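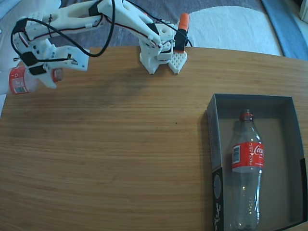

PERNBY PUBLISHES SET-UP AND CARE PROCEDURE FOR THE MEKELL TABLETOP ARM

Pernby > Press > Workshop notices

Last updated: Apr 6, 2019

GIVONARD — Pernby has released a written procedure for setting up, checking and repairing the Mekell, its 3D-printed tabletop arm for light sorting work. The procedure replaces the loose sheets supplied with earlier kits and applies to every Mekell built from the current set of printed parts. It can be requested free of charge from the Pernby parts desk.

The document covers one arm and one task: lifting empty plastic drinks bottles from a table and placing them in an open box. Owners who use the arm for other work can follow the same order of checks but will need to set their own positions.

Base and table

The base goes at the far edge of the table, with the turntable free to rotate in both directions. The table must not rock. A wooden top is suitable if it is flat under the base; a curved edge makes no difference as long as the whole foot of the base is supported. The base is fixed first, and the arm is powered only after the turntable has been moved by hand through its full working range. Any tight spot found at this stage is usually a printing burr on the turntable ring and should be taken off with a fine file.

The recommended working reach is 375 mm from the centre of the turntable. The arm will go further, but the elbow servo then holds the load near its limit and warms up quickly.

Cables

Most faults reported to Pernby concern cables. The procedure asks for a free loop at each joint, wide enough that the cable never pulls straight when the joint is at the end of its travel. Cables should not be tied down tightly along the white segments. After any cable has been moved, each joint is run alone at slow speed before the full cycle is started.

Gripper

The two fingers are set to close on the middle of the bottle. A thin-walled bottle gives way under the fingers, and the closing position is therefore set with an empty bottle of the type to be sorted, caps on or off. If the bottle turns in the grip, the closing position is advanced one step at a time. Fingers with a visible crack at the root are replaced as a pair.

Box position

A shallow cardboard box stands to one side of the base with its long side pointing away from it. The finger tip must clear the box wall on the approach. Pernby advises marking the corners of the box on the table with tape — a box that has shifted is often mistaken for a servo fault.

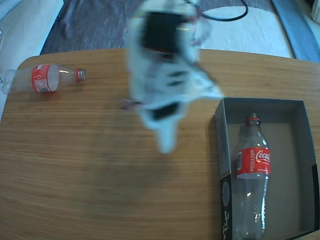

Mekell arm over the table, one bottle in the box and one on the wood.

Service intervals

Joint screws are checked after the first 200 cycles and every 600 cycles after that. The wrist servo horn is inspected at the same time. A worn horn shows as play at the finger tip with the power on, and it can be changed without removing the arm from its base. The elbow servo can't; the forearm has to be supported, its cable unplugged and the segment drawn off before the servo block is unscrewed. The zero position must be set again after either repair.

In a bench run at the Givonard workshop, a Mekell set up to the new procedure completed 499 cycles before its first adjustment, a small correction to the closing position.

Availability

Replacement fingers, servo horns and cable sets are stocked by Pernby and by its distributor, Daher. A second part of the procedure, covering the turntable bearing, is planned for August.

Comments

gantry_lad
Does the tape advice hold for a plastic crate as well? Mine slides more than cardboard does.

Pernby parts desk
Yes. A strip of rubber mat under the crate will also help.

mossfield
Changed the wrist horn last night following this. Setting the zero again took longer than the repair, but the play at the finger has gone.

tk_printshop
Please put the screw lengths in part two. I had to measure mine.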